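Druveo Service Desk
Ticket category: Desktop hardware / Intermittent shutdown
Status: Resolved, monitoring
Product: Kiani records client on standard desktop towers
Location: Drudport office

Summary of the report

The Drudport office reported that two desktop computers shut down without warning during the overnight export of the Kiani records client. No error message was displayed. Each computer restarted when the power button was pressed, and the export had to be run again from the beginning. The office first noticed the fault in July, when the export was moved from late afternoon to the overnight schedule.

The service desk requested the system logs from both computers. The logs showed an unexpected loss of power and no software fault before it. Memory tests were run on both units and completed without errors. The processor temperature stayed within the normal range during a full export carried out in the daytime.
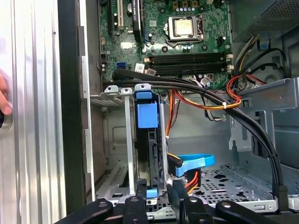 A second daytime export was run with the batch size raised from 500 records to 3,000. Both computers completed it. The service desk therefore concluded that the load placed on the computers by the export was not the cause, and asked the office to record which outlets the affected units were using.

Both units were found to be connected to the same Plirkard power strip, along with a laser printer. The printer runs a cleaning cycle at night. Its start time fell within the export window on every night for which a shutdown was logged.

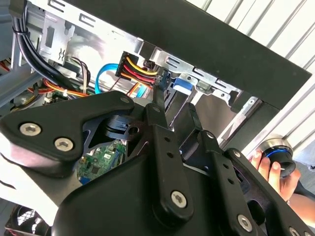
Can the export be moved back to the afternoon as a permanent fix?
The schedule is set by the records department and can be changed only at its request. Moving the export would also leave the shared outlet in use, and other overnight work on the same computers could still be interrupted.

Actions taken

The printer was moved to a separate wall outlet. The Plirkard strip was taken out of service and replaced. The office was asked to leave the export schedule as it was so that the change could be tested under the same conditions.

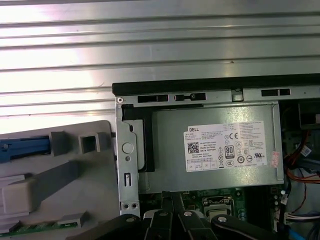

Replacement of the internal power supplies was considered and was not approved. Shutdowns on two computers at the same minute pointed to a shared source outside the cases. Staff who open a tower for any later inspection must disconnect the power cord first and should take care near the metal strip with rectangular slots along the chassis rim, as thin metal edges can cut. Screws must be kept with the unit they came from. Cases should be closed before the computers are returned to users.

The export completed on both computers on each night of the monitoring period. The printer cleaning cycle also ran as scheduled.
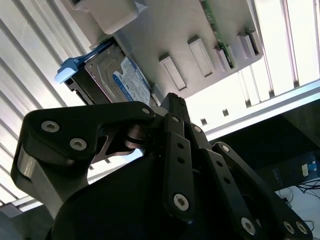 Drudport, October 8, 2019

The service desk has set this ticket to Resolved, monitoring. The office is asked to report any further shutdown by replying to this ticket, giving the computer name, the time of the shutdown and the last batch shown in the Kiani export log. A new ticket should not be opened for the same fault.

Printers and other equipment with a heating element must not share a power strip with desktop computers. The equipment placement sheet for the Drudport office has been updated to show the new outlet.

Tickets with no reply during the monitoring period are closed by the system.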